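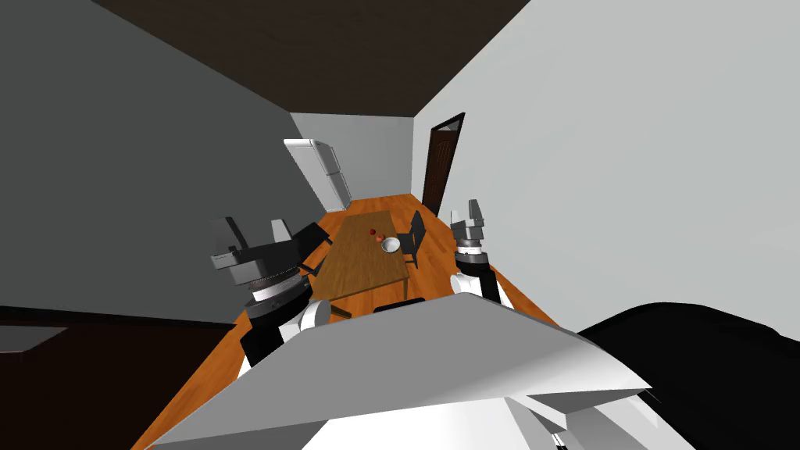
05/10/2026

Sourdough, batch 2 of the Serrano flour. Mixed at 70 per cent water, same as last time, on the grounds that changing one thing at a time is what grown-ups do. Then changed the salt as well. So much for that.

Dough slack by lunch. Lorcan Sheehan prodded it and said "soup", then went back to his desk. Folded it four times anyway. Weight before shaping 1117 g, so either I lost a spoonful or the scales are sulking again.

Starter (Sumum, the rye one) doubled in around five hours. Smells of pear drops. Feed it earlier tomorrow, and stop using the good jam jar.

Baked in the lidded pot. Crust fine. Crumb tight at the bottom with one cave under the top crust, big enough to lose the butter in. Underproved, I think, though I said overproved in the last entry with just as much confidence.

To do: cold prove overnight, old salt, new blade. Ask Funness whether the November flour is the same mill.

Comments (2)

Fliltix: Caves are shaping, surely? Knock it about a bit more.

Lorcan Sheehan: Stand by soup. Ate three slices though.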